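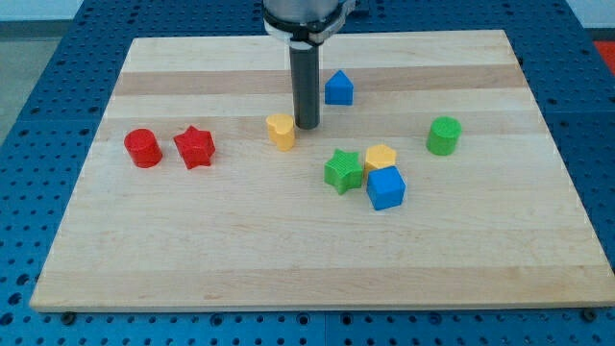 February 11, 2022

Up at six and could not get back to sleep, so I did the bills first and then the lunches. Cold again. The kitchen pipe made its noise but held.

Spent most of the day on the shape blocks for the playroom at Ridgeway. Fotini Nikolaidis wants them by the end of the month and I had let them pile up in the bag since she dropped them off. I put the maple board on top of the blue work table first. The table is full of holes and small things get hung up on it when you try to slide them. The board is smooth and light enough that you can see every color against it, even the yellow, which I was worried about.

Started with a few out at a time. Red cylinder and red star on the left, next to each other. Yellow heart toward the middle, the blue house farther back on the darker strip of the wood. Eight out on the board at once turned out to be plenty. With more than that I lose track of which ones I have already wiped and looked over, and I end up doing the same one again.

The star is the slow one. It has fine ridges down the sides and dust gets in them. I used the old toothbrush and warm water, then a dry cloth. The round one takes no time. The heart has that dip at the top between the lobes and I had to go in with a corner of the cloth. I like the house best. It stands up well and has a good point to it.

Siiri Lill called at ten-thirty about the sorting trays. She thinks we should go by color and I still think we should go by shape. We went back and forth and did not settle it. Her argument is that the youngest ones go for color first and can do it without help. Mine is that the color is too easy and they are done in a minute and start throwing. She said try both. So I will do one tray each way and Fotini can choose. I wrote that on the calendar so I don't forget I agreed to it.

Lunch was the rest of the lentils. Ate standing up.

In the afternoon I went through the Sinby catalog for boxes with lids. They have one that would do, 40 dollars for the set, and a deeper one for 55. The deeper one would hold everything, but a child would have to tip it to reach the bottom, and then it is all over the floor. I will get the shallow ones. Fotini gave me 236 dollars for the whole job and I have not spent much of it so far, only the cloths and the labels.

Labels are another matter. I printed the first sheet and the heart came out looking like a turnip. Did it again larger and it was fine. Cut out one set and taped them to scrap card to see how they hold up. The tape lifts at the corners. Ask Apostolos if he still has the laminator.

Karabo Zwane came by at four to return the clamps and stayed for coffee. He picked up the board and asked where I got it. I told him it was an offcut from the Fistham job that I sanded and oiled, two winters ago now. He says I should put feet on it so it doesn't slide. It doesn't slide much. I might glue some felt underneath, but that can wait.

Bag is a little over half done. I put the finished ones in the big mixing bowl with a towel over it, so we have no mixing bowl until Monday. Wiped down the board and stood it against the wall.

Soup for supper, and bread. Read one chapter and fell asleep in the chair. Tomorrow - rest of the bag, felt, call Apostolos, order the boxes before noon so they ship.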